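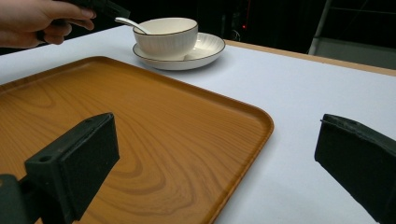
At the table-setting station: tray, bowl, saucer and spoon, with the gripper open.

Nuvetti is looking for people to help us record everyday table tasks

Are you patient, reasonably tidy, and happy to do a small thing well and then do it again? Then we would love to hear from you. We are taking on 20 paid participants for our Catedano project, which gathers examples of ordinary household work so that a robot arm can learn from them. You don't need any background in robots, and you won't be asked to write a line of code. If you have ever laid a table for guests, cleared up after them and put the good dishes back where they belong, you already have most of what we need.

What you will be doing
You will hold a gripper in your hand and use its two padded fingers to pick things up and set them down – a bowl onto a saucer, a spoon into a bowl, a saucer onto a tray. Each try is recorded by a camera on the gripper, and then you reset the table and go again. Our goal for the table-setting part is 1,000 good recordings, and we have 158 so far, so there is plenty left to do! We would like many different hands in the collection, quick ones and slow ones, left and right. Please don't try to move like a machine. If you fumble a spoon, just tell the person running your session and carry on.

Sessions last three hours with two proper breaks, and you can sign up for mornings or afternoons. Most people come twice a week, though we are glad to work around school runs and other jobs. The work is done standing, but we have tall stools for anyone who prefers one. Your first session is a paid training session with Inna Koval, and you are welcome to ask her anything at all, as many times as you like.

Who can apply
Anyone 18 or older who can comfortably hold a light tool for ten minutes at a stretch. Please take off rings and bracelets before you start, and wear sleeves that stay above the wrist. Your hands will show up in the recordings, and we will go through the consent form with you before anything is recorded.

Where and when
Our rooms are on the second floor of the Stamness building (there is an elevator, and free parking behind). Recording runs through the end of June.

How to apply
Send a few lines about yourself to Halyna Hladun by 2025-03-29, with the times that suit you best. A résumé is fine but not needed. Bohdan Melnychuk will call you back to arrange a short visit, so please include a phone number.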